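Norkside Handheld Collection Kit – equipment plan and data card

Status: working draft, revised in March after the first purchase round
Maintained by: Norkside lab operations
Applies to: the Dilton room and the planned second room at Plalitz

Purpose

This file covers what the Norkside tabletop set was recorded with, what each station needs, and what has to be ordered before the second room can open. It is written for whoever prepares the purchase requests. Notes on loading the data are in a separate file in the docs folder.

Dataset summary

Episodes released: 516
Task families: 4 (place in container, remove from container, sort by size, hand over between grippers)
Object pool: 63 household items
Hands: two grippers per operator, both held by hand
Setting: indoor tabletop, fixed stations

No robot arm was used for the current release. Arms are a separate budget line and are not needed to collect more data of this type. The arm purchase was moved to the next budget year so that the second room could be funded first.

Station layout

Each station is a table with a flat white working surface, open on the operator's side. Equipment stands are placed outside the reach of the operator, and the gripper cables have to stay clear of the work surface during an episode. Plan for floor space on all sides of the table when measuring a new room. The Plalitz room was first measured for the tables alone, and the floor plan had to be redone.

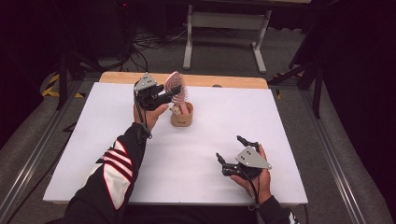

Container task: hair brush and small cup, left gripper closed, right gripper open.

Items in the container family are bought in mixed sizes. Long items with a narrow handle are useful in this family and cheap to replace. Small cups tip over easily and should be ordered with spares. The object pool is paid from consumables, so it does not need a capital request.

Quantities for the Plalitz room

Stations: 3
Grippers: two per station, plus one spare pair for the room
Mounting plates: one per gripper, ordered with the gripper
Cables: two full sets per station
Tables: one per station, same height as in Dilton
Equipment stands: one per station, plus one for the room
Curtains: enough to cover the window wall
Floor marking tape: one roll per station

Order the grippers as pairs from a single batch. In the first round, units from two batches had slightly different jaw travel, and the calibration files could not be shared between them. Saliba supplied both batches and now marks the batch on the packing slip – check it before signing.

Recurring costs

Cables wear out faster than anything else in the kit. Budget for a full replacement set per station each year. Jaw pads are next, then the small items in the object pool. Storage is charged to the data group and is left out of this plan.

Operator time is the largest recurring cost and should be listed separately from equipment. A request that combines the two will be sent back by purchasing.

Order of purchase

1. Grippers and plates, longest lead time
2. Tables and stands
3. Cables and floor tape
4. Curtains, after the room has been measured a second time
5. Object pool, last

Known limits of the data

All tables have the same height. Lighting was kept constant within a session but was not matched across sessions. The object pool leans toward bathroom and kitchen items, and soft goods are underrepresented. Buying for the second room should correct this before more hard plastic items are added.

Open items

Quote for the spare gripper pair – requested from Saliba, not received
Table height for Plalitz – confirm against the Dilton tables
Decision on a second calibration board – waiting on the budget review

Changes

Draft 2: split consumables from capital items, added the batch note, moved the arm line to next year.
Draft 1: first list, Dilton only.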